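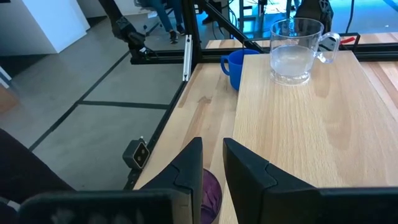 Bornstead publishes bench rules for two-arm robot cells

Sat 26 June

The Bornstead robotics lab has put out a set of working rules for small two-arm robot cells, the kind bolted to a tabletop and used for handling everyday objects. The rules run to 132 numbered points and apply to every bench in the building from the start of next month. Outside groups can copy them for free.

Most of the text covers things that lab staff already do out of habit, but which had never been written down. It was drafted by a working group led by Hugo Pastor, who has run the lab's safety desk for six years. Work began in April, after a review of the lab's own log sheets.

The review took in 3,786 sessions. In 80 of them an operator had stopped the arms by hand for a reason that was not part of the task. Cables were the most common reason, followed by liquids and by people walking too close to the table while an arm was live.

"We had good people doing sensible things in five different ways," Pastor said. "One bench taped its floor, the next one didn't. One crew emptied every cup before a run and the next crew left them full. If you moved between benches you had to guess."

The new rules start with the floor. Each cell must have a marked zone in dark tape, and whoever is running the session decides who may stand inside it. Chairs may stay near a cell but must be pushed back before the arms are powered. Bags and coats are to be kept off the frame.

Liquids take up a full section. Open water is allowed on a bench when the task calls for it, up to 2,000 milliliters in total across all containers. Pitchers may be no more than three quarters full at the start. Power strips must be mounted off the floor and on the far side of the cell from any pouring task. A dry towel has to be within reach of the operator, and it does not count if it is one of the task objects.

That last point drew the most comments during the draft stage. Calvo, a contract testing firm that uses two of the lab's benches, asked for an exception on cloth-folding tasks, where towels are on the table all day. The working group said no. Calvo has since said it will follow the rule as written.
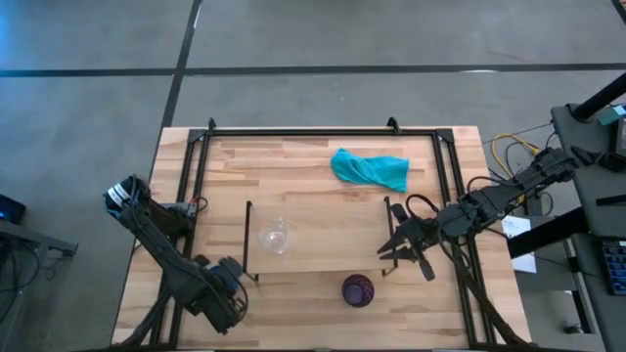
Cables are the other long section. Lines that run along an arm must be tied at every joint with enough slack for the full range of motion, and the operator has to move each arm by hand through that range before the first run of the day. Cables that cross the floor need a cover if they enter the marked zone. Keyboards and monitors go on a separate desk, outside the reach of either arm - the rules ask for this to be measured with the gripper open.

There is also a page on objects. Glass is allowed only at low speed. Soft items such as towels and knitted balls can be used at any approved speed but must be checked for loose threads at the end of each session. Anything chipped goes in the bin, even if it is part of a matched set used for earlier recordings.

Session notes get shorter. The old form had two pages and was often left half done. The new one fits on a single sheet and asks for the operator, the bench, the object set, any stops, and the state of the grippers. Camera mounts are to be checked at the same time, with a tick for each.

Plerar, which builds aluminum frames for several of the benches, has agreed to change its standard bracket so that a stop button can be fitted on either side. The first frames with the new bracket are due in the fall. Until then, benches with a button on one side only may carry on, but the operator must sit on that side.

Not everyone is happy with the timing. The Dullatside group, which shares the building, has a recording schedule that was set in the spring and says the extra checks will cost it part of each morning. Pastor said the group would get help from the safety desk for the first two weeks, and that the checks should get quicker with practice.

The rules do not cover mobile robots or any arm rated to lift more than a few pounds. Those stay under the building's older machine shop policy. A separate text on remote operation is being written, with a draft expected before the end of the year.

Printed copies will be placed at each bench. Staff who have not signed the sheet at the back by the start date will not be able to book a cell. Comments on the wording can be sent to the safety desk, and the first changes will be considered after three months of use.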